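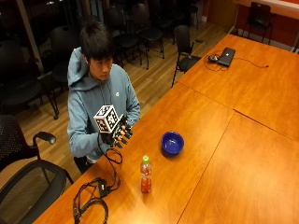

We have had the Paltura glove kit on trial since the start of November, and Dymphna asked on this list whether it's worth buying. I'll answer her points below. We have been using the long conference table for the trials, with the same two objects every time: a blue bowl and a plastic bottle of red-orange drink with a green cap. The marker cube sits on the back of the glove, and the black cable runs down from the glove and over the table to the control box. Most of what I have to say concerns that cable and that cube.

On the trial kit, Dymphna Ní Bhriain wrote:

> Noonan have asked me for a yes or no on the Paltura before the end of the month. I have their quote but I haven't seen the kit in use. Three questions for whoever has had it on.
>
> 1. Is one glove enough or do we need the pair?
> 2. How long does it take to get a new person going?
> 3. Is the support plan from Paltel worth paying for? It isn't in the base price.
>
> I'd also like to know what broke.

**One glove or two**

One is enough for what we do at Dullport. All our tasks are single-hand pick and place, and we recorded 589 takes with the right glove alone. Of those, 501 were good enough to keep. Most of the rejects were lost tracking, where the person turned the wrist and the cube faced away from the camera. A second glove wouldn't fix that, but a second camera might.

The quote is 2,076 for the single kit, which covers the glove, the cube, the control box and the cables. The pair is a separate order and I would leave it for now.

**Getting a new person going**

Eight people have worn it so far. The first fitting is slow and after that it goes quickly. What I do now:

1. Lay the cables out before anyone sits down. They tangle easily, and a loop over the edge of the table will pull on the glove when the arm moves.
2. Check that the cube is seated firmly on its mount. If it shifts at all, the calibration has to be done again.
3. Let the person look the glove over and move the fingers by hand before any recording.

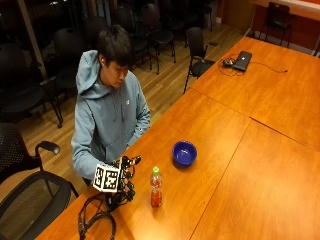
4. Run the finger calibration with the hand flat on the table, then once more with the hand raised.
5. Do five practice grasps on the bowl before the bottle. The bowl is easier to get wrong without knocking it over.

The printed manual puts step 4 before step 2, which cost us most of a morning. Paltura have been told.

**Support plan**

I would skip it for the first year. I wrote to Paltel twice during the trial. The first reply was useful and came the same afternoon. The second was a link to the manual page I had quoted in my own message.

**What broke**

One connector at the control box worked loose and had to be replaced from the spares bag. The strap on the glove is also starting to fray at the thumb. The finger sensors have given no trouble.

So my answer is yes to the single kit, no to the pair and no to the support plan. Dymphna, if you want to try it on before you reply to Noonan, I can leave it set up for you until 5 p.m. tomorrow. The log of rejected takes is in the shared folder, with the reason next to each one.

Liam Mac Giolla
Dullport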